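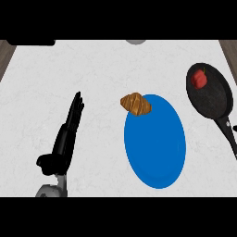 Week 2: Stone, and why your kitchen lies to you about it

Reading time: 6 minutes

Okay, so last week we did clay and brick and I promised we'd get to stone, and a few of you stayed behind to ask whether marble and granite are "the same kind of thing, just different colors." They aren't, and I'm glad you asked, because it gives me a whole class to rant about it!

Start with how they form. Granite is igneous. It began as melted rock deep underground, and it cooled so slowly that the crystals had time to grow big enough to see. Marble started life as limestone (shells, lime mud, bits of sea creature), got buried, and was squeezed and heated until the whole thing recrystallized. It never fully melted. We call that metamorphic, and if you remember one word from this handout, please make it that one.

The veins everybody loves in marble are the impurities. A pure limestone gives you a plain white marble. Clay, iron, or a little graphite gives you streaks of gray, gold, or green, smeared along as the rock got pushed around. I find it funny that people pay extra for the dirty parts, but I would too.

Now the trouble with names. Walk into a stone yard and the word "granite" gets stuck on nearly anything hard and speckled, and "marble" on nearly anything that takes a shine. I went to the Dustelwood yard in March with my notebook and wrote down every slab label in the first aisle. One called Aryee was sold as a granite and was plainly a gneiss, with lovely wavy bands all through it. Another, Diltus, was sold as a marble and had a fossil snail in it the size of my thumb. Fossils usually don't survive the trip from limestone to marble, so that's a limestone with a good polish and a better price tag. I told the man at the desk. He was very polite.

So how do you tell? We'll do these at the benches:

Scratch. Calcite, the main mineral in marble, is a 3 on the Mohs scale. A steel knife will mark it. Quartz is a 7 and your knife just leaves a gray line of metal behind. Use the back or underside of a sample please, and never your mother's counter.

Acid. One drop of the weak acid from the dropper bottles. Calcite fizzes right away. Dolomite hardly fizzes unless you powder it first, and people lose points on this every year. Goggles on before the bottle is open.

Look closely. Hand lens up to your eye, then bring the rock to the lens (everyone does it backward at first, me included). Sugary, glittery, all one mineral? Probably marble. Pink, white, and black grains locked together like a puzzle? Granite or one of its cousins.

That acid test is also the reason cooks grumble about marble. Lemon juice and vinegar do exactly what our dropper does, only slower. You get a dull spot called an etch, and it's different from a stain. A stain is something soaked in. An etch is a bit of the surface gone, and no cleaner will bring it back, though a stone shop can hone it down and polish it again. Sealer helps with stains. It does very little for etching, whatever it says on the bottle.

Bakers like marble anyway. It feels cold because it pulls heat out of your hand, and out of your butter, faster than wood does. Same room, same temperature, but it carries heat away quicker. We'll come back to that when we get to building materials and heat, and I'll bring pastry.

For next time

Read pages 149 to 161 in the course reader. Skip the box on quarry taxes unless that's your thing.

Do the Gridness worksheet, both sides. Samples 2 and 61 in the tray look nearly the same and are supposed to. Test both before you write anything down.

Lab is in room 238. Dean Haworth has the key if you want extra bench time, and he also has the good hand lenses, so ask nicely.

Worksheets go in the wire basket by my door.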